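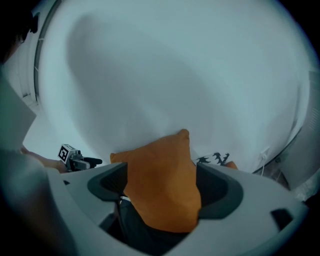 Svenja Mösli has made the same bed 167 times since October, and she would like it known that she didn't care for the job the first time. She works for Ellow, a small outfit that gathers examples for machines that are supposed to learn housework by watching it done. The examples come from people like her, one gripper in each hand, doing chores at the speed of somebody defusing something. An orange cushion, pinched by the corner between two dark gray fingers, gets carried over a white bedspread as if it were evidence. Then she puts it down, messes everything up and starts over.

"My mother asked what I do," she says. "I told her I'm in artificial intelligence. Then she saw a clip."

The grippers are light gray, plastic and a little bulky, and after an hour you begin to resent your own thumbs. Marwan Hattar, who writes the task sheets, has a target of 200 good runs for every chore. A good run has a clean start, a clean finish and no sneezing. Bed making has cost him 62 rejects so far, most of them for what his spreadsheet calls "operator flourish." Mösli admits to the flourishes. She used to work in a hotel, and there is a karate chop you give a cushion that she can't seem to unlearn.

Hattar wants variety, within reason. Cushions should start in different places and land slightly crooked now and then, so the system doesn't come to believe in one perfect bed. Too much variety and it learns nothing. He has tried to put this in writing and the result runs to 2 pages, which Mösli keeps folded in her coat.

Cloth is the hard part. A mug stays the shape of a mug, but a cushion becomes a new object every time you squeeze it, and a bedspread is worse. The first model trained on the team's runs was, by Hattar's account, very good at approaching the bed. It would get right up to it, close its fingers and think.

Mösli has up to three weeks of beds left. After that the sheet says towels.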